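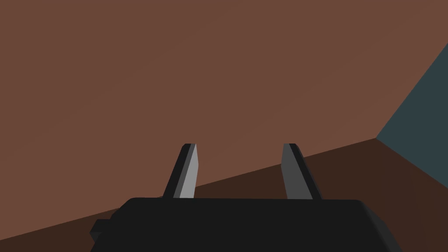

Domain randomisation trains a policy in simulation under many altered versions of the same world, so that the real world looks to the policy like one more version. The term covers two separate practices which the literature often mixes. Visual randomisation changes colour, lighting and viewpoint. Dynamics randomisation changes mass, friction and delay. These notes deal with the first. In the wrist view the surfaces behind the fingers are flat planes of reddish-brown, darker brown and slate-teal, with no texture, and the inner face of the left finger is brighter than that of the right. A policy trained on this view alone may use either fact as a cue — the finger shading, for instance, as a stand-in for wrist angle.

Babaei and Sima tested for this with the Vamton policy. They trained it on 307 simulated demonstrations, first with fixed colours and lights, then with both redrawn at the start of each episode. The network and the demonstrations were the same in both cases. Each condition was repeated with 4 random seeds. The fixed policy did well in its own simulator and poorly when the light was moved. The randomised policy learned more slowly and lost little under the same change.

Two points on reading the result. First, seeds must be reported separately; the mean hides one poor run in the fixed condition. Second, redrawing colours per episode is a different treatment from redrawing them per step. Per-step redrawing also breaks continuity between successive images, and a policy with memory will be affected by that.

For the October seminar, read Athanasiadis on camera placement and write down which parameters he holds constant.

Reading time: 2 minutes
Last updated: October

Related notes
Contact models in the Pravlow simulator
Camera calibration for wrist views
Behaviour cloning and compounding error
Seeds, repeats and reporting (G. Montoya)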